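About Pedau

Pedau is a garment care company. We wash, press and fold work shirts and uniforms for hotels, clinics and schools. The company was started by Thulani Masilela with 3 employees and one rented pressing machine. Today we are 72 people in two buildings, and the folding hall is still the heart of the company.

How automation came to our folding hall

Folding is a work that looks easy and is hard for the shoulders. A person who folds the whole day makes the same movement very many times, and in the evening she feels it. For this reason we began the Clotik project, in which our own folders teach the machines how a shirt must be handled. We did not want to buy a ready system and then ask our people to adapt to it.

The teaching is done by hand. The folder holds one gripper in each hand and works on the shirt with them, from the collar down. Every folder has her own way, and we keep the differences, so that the machine learns more than one good method. Teaching shifts are 2 hours long and are paid the same as folding.
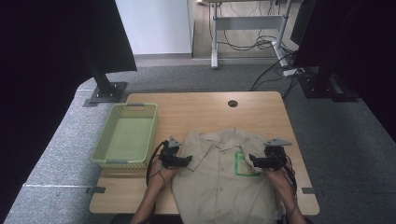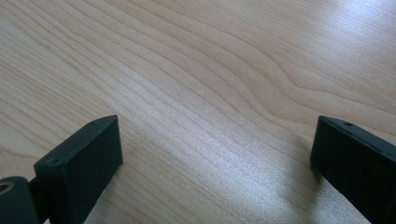
What changes for our people

No employee has lost the place because of Clotik, and this is written in our agreement with the staff. Some tasks became fewer, for example the folding of plain shirts in large orders. Other tasks became more: checking of collars and buttons, small repairs, and the teaching itself. Who prefers to stay with hand folding can stay with it.

Not everything was good from the beginning. The first plan for the shifts was too tight, and the folders told us so at the Tuesday meeting. We changed it in June. We also learned to explain earlier what is recorded and who may look at it.

Training

Each new employee learns hand folding first, also when she will later work with the grippers. The course is given in the Mokoena building, near the main entrance. Experienced folders lead it, and they decide together with the learner when she is ready for customer orders.

Visit us

Schools and other laundries are welcome to see the folding hall. Please write to our office in the Demance building, room 204, and tell us how many persons will come.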